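To: Parts Preparation, all staff
From: Aiman Yusof, Workplace Transition Office, Banach
Date: Apr 3, 2022
Subject: Re: Bin picking at Drorkau, staffing and job descriptions

Colleagues,

Thank you for the responses to the February notice. I am replying to the list so that all employees receive the same information. The message quoted first was sent by a member of the second shift, who has agreed to its being repeated without a name.

> The notice says the Drorkau hall will move bin picking to the
> robot cell and that "existing staff will be assigned to related
> duties." Many of us have picked parts by hand for years. We would
> like to know what the related duties are, whether they are paid at
> the same grade, and who is answerable when the arm puts the wrong
> part forward. We would also like to know if the Zawadzka hall is
> next.

With regard to the first question, the duties are set out in the revised job description, which supervisors will distribute with the next schedule. An employee assigned to the cell will prepare and load the bins, secure them to the table, clear parts the arm cannot reach, and record each stop with its cause. The work includes a visual check of the cables on the arm before each start. Employees are not expected to repair or rewire the equipment. That work remains with Maintenance.

The trial uses mixed bins, with bars and blocks of different lengths and colors lying at various angles. Parts lying close to the side walls are to be reported separately in the stop record, using the code issued for that purpose.

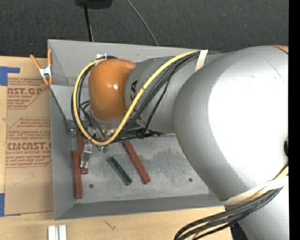
Utodholm asked, on behalf of the day shift, whether the time spent waiting beside a running cell would be counted as working time, and whether a person could be called away to hand picking during that time. The same message raised a concern that the stop record might be used to rate individual employees.

Waiting time at the cell is working time. An employee assigned to the cell may not be called to another station while the arm is enabled. The stop record belongs to the equipment file and carries no employee names. It will not be used in performance reviews, and this has been added to the written terms of the trial.

On pay, all employees who move to the cell keep their present grade for the length of the trial. Those who complete the operator course will be considered for the next grade under the usual procedure. The course takes 3 days and is held during paid hours. Requests to remain in hand picking will be accepted for as long as hand picking continues at Drorkau.

On responsibility, a wrong part put forward by the arm is recorded as an equipment fault. The employee's obligation is to stop the cell and report it.

No decision has been made concerning Zawadzka. Any proposal for that hall will be sent to this list before equipment is ordered, and employees there will have the opportunity to comment.

Further questions may be sent to the list or delivered in writing to Room 142.

Aiman Yusof
Workplace Transition Office
Banach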